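Support > Trosus Bench Kit > Set-up Guide > 6. Recording garment episodes

6. Recording garment episodes

This section covers the recording of teleoperated cloth handling for training. It assumes that both arms have been mounted and calibrated (section 3) and that the leader handles are paired (section 4). If either arm has been removed from the rail after calibration, repeat section 3 first.

6.1 Terms

Episode: one continuous recording, from the start pedal to the stop pedal.
Set: all episodes recorded with the same garments and the same task text.
Head view, wrist view: the streams from the overhead camera and from the wrist cameras. All streams share one clock.

6.2 Preparing the table

1. Choose the garments for the set. Mix weights and colours. Include at least two garments of similar colour, so that the model does not learn to separate items by colour alone.

2. Drop each garment on the table from elbow height. Do not smooth it out. Let garments overlap.

3. Leave packaged items on the table if the task text calls for them. They may lie at any angle but must stay clear of the rail.

4. Check the cables at both wrists. Each cable needs enough slack to follow the full turn of the wrist without catching on the link.

CAUTION: Do not reach between the grippers while the arms are enabled. Press the hold button and wait for the arms to settle before moving any garment by hand.

6.3 Checking the views

1. Open the Views tab and select Head. Both grippers should be visible when the arms are brought together over the cloth.

2. Select each wrist view in turn. Bring the gripper over the cloth and confirm that at least one finger can be seen. Cloth close to the lens is normal and will hide much of the table.

3. Set exposure to Fixed. Automatic exposure shifts when dark cloth fills the view, and the change can be mistaken for movement in training.
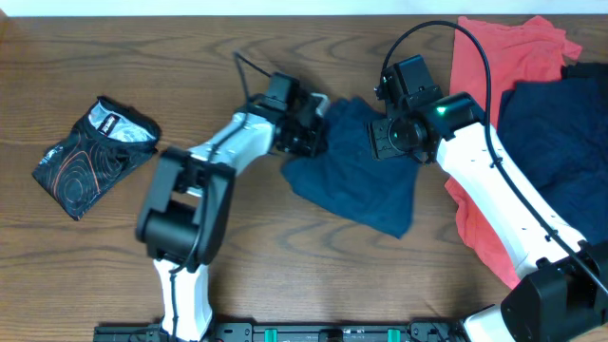
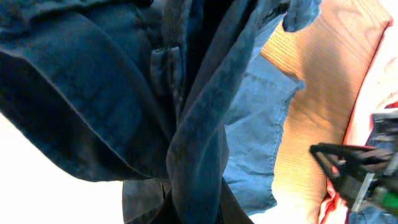 Head view (first) and wrist view (second), with dark blue cloth in both.

4. If a bright area in a wrist view has lost all detail, lower the exposure one step and look again at the folds of the darkest garment. Stop lowering it when those folds can no longer be told apart. Some glare at the edges is acceptable.

5. Save the settings under the name of the set. They must not be altered until the set is complete.

6.4 Recording

1. Enter the task text. Use one plain sentence, such as "Pick up the dark garment and place it on the left". Do not name garment brands.

2. Move both arms to the ready position and press the start pedal. A short tone confirms that all streams are being written.

3. Carry out the task at a steady pace. Approach the cloth from above, close the gripper on a fold or an edge, and lift before moving sideways.

4. If a grasp fails, open the gripper, back off and try again within the same episode. Recoveries are useful and should be kept.

5. Press the stop pedal when the garment is released and both arms are clear of it. An episode longer than 86 seconds is closed by the software and marked Overrun.

6. Mark the episode Keep, Fail or Discard. Use Fail where the task was attempted and not finished. Use Discard only for faults such as a dropped stream, a caught cable or a hand in view.

7. Disturb the garments before the next episode. Do not return them to the same layout.

NOTE: Change operator after every 20 episodes. Grasps made by a tired operator tend to become repetitive, and this shows in the trained model.

6.5 Size of a set

A first set should hold 35 kept episodes for each task sentence. Fewer will load, but the training tool will show a warning. Add further sets with new garments before adding more episodes of the old ones.

6.6 Faults

Wrist view freezes: reseat the cable at the wrist, then at the base. Discard the open episode.
Streams out of step: restart the recorder. Do not trim the files by hand.
Cloth caught in gripper: press hold, open the gripper from the Arms tab and free the cloth. Check the finger pads for threads.
Error 4 on start: the disk is nearly full. Move finished sets to the store before continuing.

For export formats and the naming of set folders, see section 7.

Filed under: Bench Kit, Data recording, Two-arm set-ups

© Trosus | Contact support | Back to top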